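Drive bay and parts board – notes, April 2021

Spent the session on the caddies and the gray enclosure, and got the printed board looked at as well. Roald Eklund had asked whether the blue caddies could stay or if we should order the other kind from Bakke. I think they stay. They are easy to tell apart from the enclosure at a glance and the pull tab is big enough to grab.

The caddies leave the circuit board on the underside of the drive open. Anyone handling them should keep off the green board and the row of gold pins and hold the blue frame by its edges. I have written this on the sheet by the bench, since the Prerkcombe group will be using the same set.
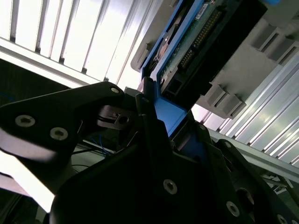 Blue caddy part way into the gray enclosure, tab angled out.

Fit: the guides in the enclosure are tighter than I'd like at the front. I took a light pass with fine paper on the lip of one bay and left the others alone so we can compare. Torunn Boström thinks the caddy frames vary more than the bays do. She may be right. To check: measure 3 caddies at the front and back and write the widths here. Spare drives are on the Cledden shelf, box 367.

Second item was the board. It is the square gray print with the slot clips, pads and ledges on it, and it now goes upright on the corrugated aluminum panel. I had it lying flat before and it took up too much bench. Upright is better for reach, though parts with no lip under them will want to fall out – the solid bars and the flat pad are no use for storage in this position. 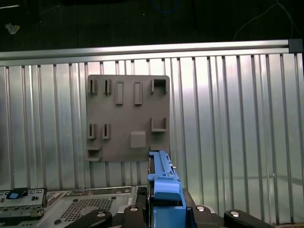 Gray board on the aluminum panel, long blue part just under its lower edge.

The open pocket at the bottom left is the one I would use for small stuff. The side ledges are shallow. If we reprint, Torunn wants deeper walls on those and a bit more room in the slot clips. Print file is saved in Memeo as board 390, with her changes to go in as a separate copy.

Left to do:
Measure the caddies
Ask Bakke for 4 spare pull tabs
Send Roald the widths before he orders anything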